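**Ticket 201: sim bin-picking episodes getting thrown out by the validator**
Opened by: Bram Hoekstra
Project: Casau (simulated pick set)
Opened: October 31, 2024
Status: fixed, keeping it open until the overnight run is in

Hi all, I'm dumping everything in one ticket because I've been poking at this since breakfast and my notes are all over the place.

Short version: I kicked off a batch of 100 simulated episodes on Gandwood last night, single carton in the gray bin, and the validator kept 6 of them. Six! The other 94 got tagged `no_target_in_view` and moved to the reject folder. I was hoping for a nice fat folder of training examples to hand over to the Jurčo folks, so you can imagine my face.

First thing I did was blame the renderer, naturally. We updated it last week, and I had a vague memory of the old version dropping textures when the machine ran low on memory. If the carton came out plain gray on a gray bin floor, sure, the validator would miss it. So I opened a bunch of rejected episodes and looked at the wrist view for the opening step. Every one I opened had its carton, with the print on it and everything.
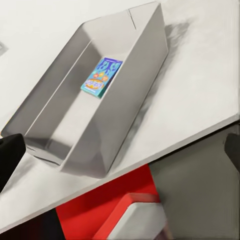 *Wrist view, opening step, one of the rejects. Carton flat in the bin, fingers open.*

I mean, come on. It's the only colorful thing in the whole bin! A blue, orange and teal box on a pale floor, nothing else in there with it. If the validator can't find that one, it isn't looking.

So textures are fine. Cross that off.

**Stuff I tried, in order**

1. Reran the validator on the same episodes without changing anything. Same 6 kept, same 94 rejected. At least it's consistent.
2. Rolled the renderer back and made 2 fresh episodes. Both rejected. Put the renderer back to the new version (sorry, renderer, I take back what I said).
3. Turned off the lighting randomizer. I had a theory that the soft shadows were confusing the mask step. They weren't. Still rejected.
4. Swapped the carton for the plain test cube. Rejected. This was the useful one, though it took me a whole cup of coffee to notice why. If the plain cube fails too, then the carton has nothing to do with it, and I could stop staring at carton art.
5. Dumped the masks to disk and opened them next to the color views. And there it was.

**What was going on**

The masks were shifted by one ID. The validator looks for the target under a fixed ID that comes from the scene config. When I added the second table prop for this set (the one Casau asked for, so the policy sees something besides a bare tabletop now and then), it got slotted in *before* the target in the spawn list. Everything after it moved up by one. So the validator was asking "is the bin's neighbor visible from the wrist?", and most of the time that prop is barely in view or not in view at all, so it said no and tossed the episode.

The 6 that survived are the ones where the prop happened to land close enough to the bin to pass the minimum pixel check. Which means those six passed for the wrong reason! Please don't use them as they are. I moved them out of the keep folder.

I feel a bit silly about this one. The spawn order thing is even written down in our setup notes, in a sentence I'm pretty sure I wrote myself in January.

**Fix**

- The validator now looks the target up by name and gets the ID from the episode's own metadata. No more fixed number in the config.
- If the name is missing it stops with an error. Before, it would just quietly reject, and I'd much rather have it yell at me.
- I added the mask overlay to the preview page, so you can click an episode and see right away what the validator thinks the target is. I should have done that ages ago!

Nothing in the episodes themselves had to change. The color views, joint states and gripper commands were all good the whole time, only the label check was off. I reran the new validator over the full batch: all 100 have the target in view at the opening step. I haven't checked the grasp success flags yet, that's a separate script and it takes forever.

**Still bugging me**

The success flag uses the same kind of ID lookup, in a different file. I patched it the same way but it hasn't had a proper run. If somebody at Broseck has an older batch handy, made before the extra prop, could you run both versions of the script on it and tell me if the numbers match? They should be identical. If they aren't, I've broken something new.

Also, a lot of the starting poses I looked at had the fingers wide open and nowhere near the bin walls. That's fine for easy examples, but I'd like more tight ones, with the carton shoved up against a wall or into a corner, or else the policy is going to be great at the middle of the bin and lousy everywhere else. I'll open another ticket for the placement sampler so this one doesn't turn into a novel.

**Update, later same day**

Broseck ran both scripts on their old batch and the flags match line for line. Thank you!! Merged the patch to main. Bigger run starts on Gandwood tonight with the new validator, and I set it to pause itself if rejects climb past a quarter of the batch. If you see it paused in the morning, please leave it be and ping me before restarting, I want to look at the masks first.

Bram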